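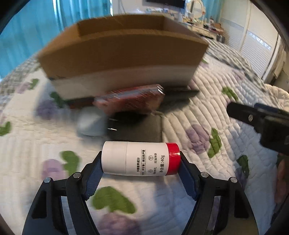

Clearing Out My Skincare Stash, One Tube at a Time

30 January 2021

So I finally did it. I've been saying since November that I'd go through the skincare, and this week I carried the whole lot into the bedroom, dumped it on the bed and made myself deal with it. All of it! The drawer, the basket from under the sink, the toiletry bag I never unpacked, and the shoebox on top of the closet that I'd been pretending was full of cables.

I like sorting on the bed because you can't walk away from it. If it's on the floor you step around it for a week, but if it's on the bed you have to finish before you can go to sleep. Mine has the quilted cover on at the moment, the white one with the purple roses, and I'll warn you that anything round will find one of those stitched channels and roll off down it. I lost a lip balm behind the headboard in the first five minutes and it's still there as I type.

My rules were pretty simple. If it smelled off, out. If it had separated and a good shake didn't bring it back, out. If I'd bought it for a version of me who does a ten-step routine every night, it went in the "be serious" pile and I had to decide by the end of the evening.

First surprise was how many little white containers I own. They all look the same from a distance. The one I was happiest to see again is the small one with the shiny red lid, 40 grams, with the Chinese label. I can't read Chinese, so I sat there with a translation app and went through it line by line like I was decoding a treasure map. It talks about a blend of plant extracts, and names chamomile and aloe (Curaçao aloe, which sounds like a vacation). Then there are little round icons, and the ones I managed to translate were about oil control and fine pores. Well, hello. My forehead by three in the afternoon would like a word.

It went straight into the keep pile. I can't tell you it does what the icons say, because I used it a handful of times and then it got buried, but chamomile has always been fine on my skin and I like a size I can finish before I get bored. It's also perfect for travel, whenever that's a thing again.

The cleansers were the worst of it. I had three open at once, which is silly, and one was the Tostby gel I bought because everyone in my comments was raving about it. Sorry, everyone. It leaves my face feeling like a drum. I've been using it to wash makeup brushes and it's wonderful at that, so it gets to stay, just not anywhere near my cheeks.

The Stustari night cream I had to say goodbye to. I'd been saving it - you know, for special occasions - and in the meantime it turned a sort of tea color and started smelling like crayons. Let that be a lesson to me. The stuff is meant to be used! I scraped out the jar, washed it, and now it holds bobby pins.

Hand creams I was soft on. It's January, the heating is on all day and my knuckles look like tree bark, so every single one stayed. There's one by the kettle, one by the bed and one in my coat pocket, and the Hầu one with the ginger smell lives on my desk, where I put it on whenever I'm avoiding an email.

Samples are where I always come unstuck. Those tiny foil packets breed. I put them all in a mug by the bathroom mirror and the deal is that I open one every evening until the mug is empty, no matter how dull it looks. Two evenings in and I've already had one that made me smell like a pine tree.

For storage I used a Clundside drawer divider with 4 sections, which I'd bought for socks and never took out of the packaging. It fits the bathroom drawer with a bit of a gap at the back (the gap is where the cotton pads go). Morning things in front, night things behind, hair bits in the third, and the last is for stuff I'm testing. The little white one with the red lid is in there now, with a strip of tape on it that says CHAMOMILE so I don't have to get the app out every time.

I'll use that one every other night for a few weeks and let you know how my forehead gets on. In the meantime, if anyone has a good way of fishing a lip balm out from behind a very heavy headboard, the comments are open.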